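Staff and Careers: In Conversation
Published Jun 6, 2025

The bench after the arm: an interview with Awuor Mohamedi

When the Kollholm works began planning the automation of its small-board assembly line, the first people to be consulted were those who already did the work by hand. Awuor Mohamedi was among them. She joined Voseo as an assembler, later became a bench lead, and now holds the post of cell coordinator, with responsibility for the robot arms that place components on printed circuit boards and for the staff who work alongside them. She spoke to Svend Ingvarsson of the staff publications office about the change, the worries that came with it and the matters that remain unsettled.

Ms Mohamedi is careful to point out that the decision was not hers. "I was told it was going to happen and asked what I thought should be kept," she says. "I said the people, and then I said the fixtures, and the second part got more attention in the meeting than the first."

The programme, known within the company as Minja, was approved in December. It covers 29 posts at Kollholm. Under the agreement reached with the staff side, none of those posts may be removed on account of the arms during the first two years, and every holder is entitled to 92 hours of paid training. Ms Mohamedi completed hers early and has since taught parts of the course herself.

Asked to describe the task the arms have been given, she answers at some length. An assembler on the old line would take a bare board, pick each part from a tray, turn it the right way round, and press or set it in place. The motion is small and is repeated all day. "You feel it in the thumb first and then in the neck," she says. "I have had colleagues with fifteen years on the bench who could not open a jar at home. So when people ask me whether I was sad to see that part go, I have to say no."
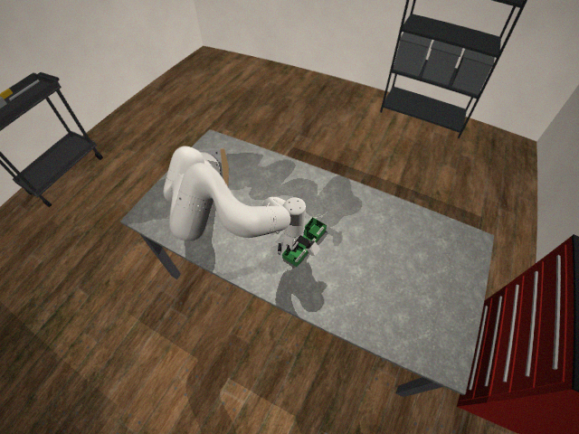
Setting up a new product takes longer than most visitors expect. Each routine is tried in simulation before it is released to the line, and the coordinators sit with the engineers while this is done. Ms Mohamedi regards this as the most valuable part of the arrangement. The engineers know the reach and the speed of the arm, she explains, while the assemblers know which parts roll, which tip over and which look alike when they are upside down.

"There was a young engineer who had written a very tidy sequence, everything in order of size," she recalls. "I asked him what would happen once the tall part was on and the fingers had to come down beside it. He ran it, and the fingers met the tall part. We changed the order. It took ten minutes, and on the floor it would have cost us a shift."

She is less content with the way such contributions are recorded. The time assemblers spend in the simulation room is still booked as training, although in her view it is design work and should be graded accordingly. The question has been raised with the pay group and no answer has yet been given.

On the subject of output, Ms Mohamedi asks that figures be read with caution. The line now completes 992 boards in a standard week. The number of boards returned for correction in the most recent quarter was 114, and she notes that many of these concerned parts that had arrived out of tolerance. "The arm will put a bad part in exactly the right place," she says. "A person would have looked at it and put it to one side. We had to build that looking back in, and it is now somebody's job."

That job, called incoming check, was created following a suggestion from the bench. It is carried out by former assemblers in rotation, and it has proved popular, partly on account of the chairs. Ms Mohamedi laughs when this is mentioned, but she returns to it later in the conversation. Under the old arrangement staff were seated at fixed benches with fixed lamps. The new posts involve more walking and more talking, and not everyone has welcomed this. Two members of her team asked to go back to hand assembly and were found places at the Standville site, where short runs are still built without automation.

"I do not think they were wrong to go," she says. "One of them told me she liked having something finished in her hands at the end of the hour. I understand that very well. You do not get that from watching a screen."

She believes the company underestimated how much the rhythm of the day would alter. On the old line, breaks were taken together and the whole room went quiet. The arms do not stop at ten o'clock, and for the first months the staff took their breaks one at a time in order to keep the cells supplied. Following complaints, a shared morning break was restored, and the cells are now paused for it. Management had expected a loss of output. Ms Mohamedi reports that none has been raised with her.
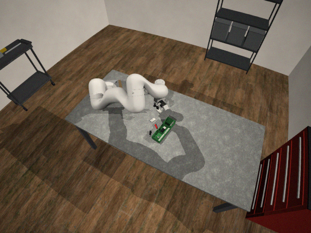

Training and the next intake

The second group of staff will begin the course after the summer closure. Ms Mohamedi has asked for two changes. The first is that the sessions on loading and part presentation should come before those on programming, so that people begin with what they already know. The second is that each trainee should be allowed to stop the simulated arm as often as they wish without giving a cause. In the first group, she says, several experienced assemblers held back from pressing the stop control for fear of appearing foolish in front of the engineers.

Asked what advice she would offer to other sites, she mentions Standville, where a smaller scheme is under discussion. "Go and sit with them for a week before you buy anything," she says. "Sit at the bench and do the work, badly, and let them correct you."

Her own post is confirmed until the end of the programme. She has not decided whether she will apply to continue.

Staff at Kollholm who wish to be considered for the second intake should speak to their bench lead.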